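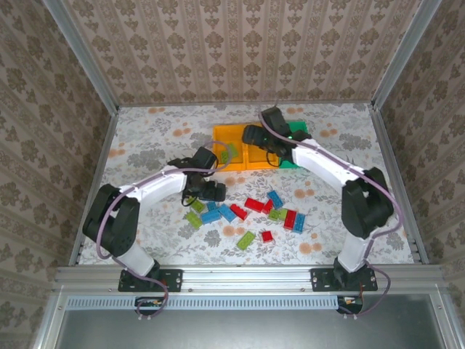
Wallpaper evening at Dumlao Hall

Mar 4, 2026

The next evening of our home repair circle will be given to old wallpaper. Many members wrote to us in December that they want to keep the paper in their bedroom or hallway, but they do not know how to treat a loose seam or a stain. Lurdes Guerreiro has agreed to teach it. She hung paper in houses in Jitemthorpe for 15 years, and she still has most of her brushes.

Lurdes will begin with the seams. She asks that you do not use ordinary white glue at home before you come, even if the corner is hanging down. It dries hard and shows a shiny line. A thin paste and a soft brush are enough, and then the seam must be left alone until the next day.

After the tea break we will talk about matching a pattern. With a large repeat you lose more paper than you expect, so please measure the height of your wall and bring the number with you. If you have a leftover piece from the old roll, bring it also, even a small one. A piece which was kept in a drawer has often a different color from the wall, and Lurdes will show how she chooses where to put it.

There are places for up to 15 people, and seven are already taken. The cost is $5 for members, paste included. Children are welcome if they can sit at a table with scissors.

Alfredo Samonte keeps the list. You can give him your name at the library desk on Flalia Street, or leave a note in our box there. He also looks for two folding tables to borrow for the evening, the long kind if possible. The hall door on the parking lot side will be open.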